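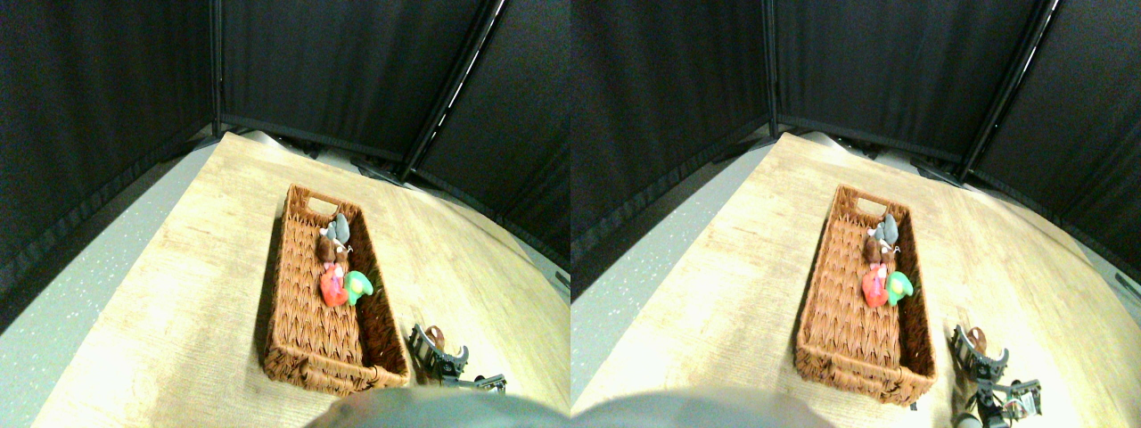

Stereo or not? A closer look at the Drendemer result

10/14/26

The preprint from the Drendemer project has been passed round a good deal this month, mostly by people who have read the abstract. The claim is that a policy trained on paired left and right views learns to pick soft objects out of a container with far fewer demonstrations than one trained on a single view. I have now read the whole thing twice, including the appendix, and I'm less excited than I was after the first page.

The method is simple enough, and I'll give the authors credit for that. Two views taken a short distance apart go into one network. An extra loss asks the network to predict how far each patch has shifted between left and right. No depth sensor, no calibration step at run time. The shift signal is supposed to push the network towards learning where things are in space, and the arm control is trained on top of it in the usual way, from teleoperated demonstrations.

The task is plush toys and a wicker basket on a table, with black fabric hung behind. Soft toys are a fair choice for this. They squash, they lean on each other and on the basket wall, and a grasp that is a bit off may still come good. That last point cuts both ways, though. A gripper that closes on a plush toy a centimetre from where it meant to will often come away with the toy anyway. If you want to show that your method knows where things are, I would like to see at least one object that punishes you for being wrong. A mug handle would do.

Then there is the backdrop. Black cloth takes nearly all the clutter out of the background, and a plain pale table takes out most of the rest. Fine for a first experiment, and plenty of good papers have started that way. But matching patches between two views gets a lot easier when the interesting texture is nearly all on the things you care about, and a basket weave against a light table is about as helpful as it gets. (Repeating weave can confuse old-fashioned stereo matching, so I was hoping for a paragraph on this. There is one sentence.) The paper says the approach "should transfer" to ordinary rooms. No ordinary room appears in the results.

Now the numbers. The training set is 619 demonstrations. The headline figure is a 70 per cent success rate, where success means a toy is lifted clear of the basket and put down on the table. The single-view baseline does worse, and the gap looks large on the bar chart. What the chart leaves out is that the baseline gets one image at the same resolution as each half of the pair, so it sees half the pixels. Nobody has tried giving it the second view without the shift loss. That is the comparison I'd have run first, as it would tell us whether the clever part is doing anything or whether two cameras are simply better than one. I think most of us would have guessed the second without a preprint.

The other gap is seeds. Every result is averaged over 2 training runs. Anyone who has trained this kind of policy knows how far apart two runs can land with nothing changed but the seed, and the paper gives no spread. The authors compare against the Hotisard baseline using its published settings, which were tuned for a different arm and a camera mounted overhead. They do say so, in a footnote.

I did like the section on blocked views. In these recordings the robot's own body can come right up into the bottom of both views, big and blurred, and the gripper shows more fully in one than in the other. Many groups would crop that out. Drendemer leaves it in and masks the shift loss wherever the two sides can't be matched, and the ablation for that piece is the most convincing table in the paper. If you work with close-mounted cameras it may be worth borrowing on its own, whatever you make of the rest.

The Wróbel group is said to be repeating the work on the Zornorier platform, with results due in February. If they include the missing baseline I'll write it up, whichever way it falls. Until then I would hold off on buying a second camera. The code is up, the weights are not, and the email address in the readme bounces.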